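Kategorie: Transport & Lagerung › Koffer und Gerätekisten › Griffe
Lesezeit: 2 Minuten

Ticket 222 – Klappgriff klemmt in der Griffmulde
Status: in Bearbeitung

Liebes Team von Nakico,

zuerst einmal vielen Dank für die schnelle Rückmeldung, damit hatte ich so kurz nach dem Umzug gar nicht gerechnet! Ich versuche, alles der Reihe nach zu erzählen, auch wenn es etwas länger wird.

Es geht um die große dunkelgraue Kunststoffkiste, die wir im April über die Firma Atanasov bekommen haben. Wir haben vier davon, drei machen überhaupt keine Schwierigkeiten. Bei der vierten lässt sich der Metallgriff an der Seite nur schwer aus der Mulde ziehen, und wenn er einmal draußen ist, klappt er nicht von selbst zurück. Beim Tragen ist das halb so schlimm, aber in unserem Lager in Stulow stehen die Kisten dicht an dicht, und da bleibt man mit dem Ärmel hängen (mir schon zweimal passiert).

Bisher probiert:
– Mulde mit einem weichen Pinsel ausgebürstet. Es kam etwas Sägemehl heraus, am Griff änderte sich nichts.
– Griff mit einem Tuch abgerieben, danach ein Tropfen Silikonöl an beide Lagerstellen. Eine Stunde lang ging es wunderbar leicht, dann wieder wie vorher.
– Kiste über Nacht ins Warme gestellt. Kein Unterschied.

Der Kollege von Andon meinte am Telefon, es könne die Feder sein, und nannte mir Ersatzteil 97. Im Beiblatt finde ich diese Nummer leider nur für das kleinere Modell. Passt die Feder trotzdem, oder gibt es für unsere Größe eine eigene?

Nachtrag, 16:40 Uhr: Ich habe die Kiste noch einmal auf die Fliesen gelegt und mir die Griffseite in Ruhe angesehen. Einen Riss im Kunststoff konnte ich nirgends ertasten – das beruhigt mich schon sehr. Aufschrauben möchte ich ohne Ihr Einverständnis lieber nichts, wegen der Garantie. Wenn Sie mir die Feder schicken, baue ich sie gern selbst ein, Werkzeug ist genug im Haus.

Herzliche Grüße
Ottar Løken 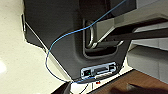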